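The Small Stove That Stays in the Living Room

By Raluca Crăciun

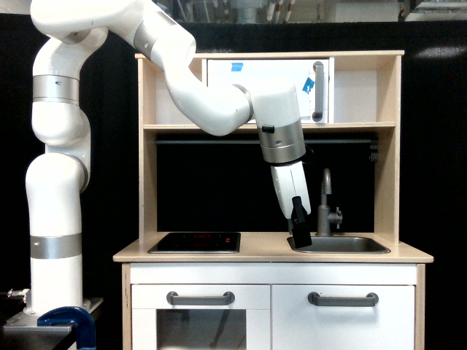

Solange Peixoto got her first toy kitchen when she was four. It was a painted crate with bottle caps nailed on for knobs, and her grandfather had made it in an afternoon. She kept it until she left home. Now she repairs play kitchens for a living, in a rented shop behind the bus station in Brallbridge, and she has opinions about hinges.

"The door is what goes first," she said. "A child opens an oven door all day long. Then a smaller child comes along and sits on it."

Toy kitchens have been around in one form or another for centuries. The early ones in Europe were miniature rooms, open at the front and fitted with tiny pots and plates. They were often costly, and in many homes they came out only for the holidays. The kind a child can stand up to and use came much later. Metal stoves and sinks sold well in the middle of the last century, plastic took over after that, and in the past couple of decades wood has come back, often in pale colors that match the furniture around it.

That last change matters to Peixoto's business. A bright plastic kitchen tended to live in a basement or a bedroom. Parents are willing to leave a plain wooden one in the living room, so it gets used more, and by more children. It also gets handed down. Many of the kitchens she sees are on their third family.

Her shop, Grarka, opened in December with a workbench, a drill press and a shelf of parts taken from kitchens too far gone to save. She has logged 691 repairs so far. Most are loose doors and stripped screw holes. Faucets come next, then knobs, which get pulled off and lost under couches. She turns new knobs herself on a small lathe and charges little for them.

A stripped hole is simple to fix at home, she said. Take out the screw, fill the hole with wood glue and toothpicks, snap them off flush, and let it dry overnight. Then put the screw back by hand. A power driver will strip the hole again, and this is how most of them got stripped in the first place.

Peeling edges take more patience. She warms the strip with an iron over a cloth, presses it down with a block and clamps it. If the board underneath has swollen from water, she cuts a new piece. Real water is the main enemy of the play kitchen. Parents say no to it, and children pour it in the sink anyway.

Height is the other thing people ask her about. A kitchen bought for a child of 2 is usually too low by the time that child starts school. Some models come with legs that adjust. For the rest she builds a simple base, screwed on from below, that adds a few inches. Any kitchen that has been raised should be fastened to the wall, and she will not let one leave the shop without the bracket and the screws in a bag taped to the back.

At the Onu preschool across town, the play kitchen stands by the window and is the busiest spot in the room most mornings. The teachers took away the plastic food last year and put out pinecones, dried beans and scraps of felt. Soup is the most popular dish – it has no wrong ingredients. Arguments over who gets to cook are common, and the staff mostly let them run.

Peixoto has been asked to design a kitchen of her own. Tukholm, a furniture maker with a plant outside town, wants one that can be taken apart with a single hex key and repaired with parts sold separately. She has built two versions. The first had a door that closed too slowly, and the children who tried it lost interest. The second closes with a clack.

"They like the noise," she said. "I had forgotten that. Mine made a terrible noise."

The painted crate is still in the family. Her niece has it, with most of the bottle caps in place, and keeps shoes in it.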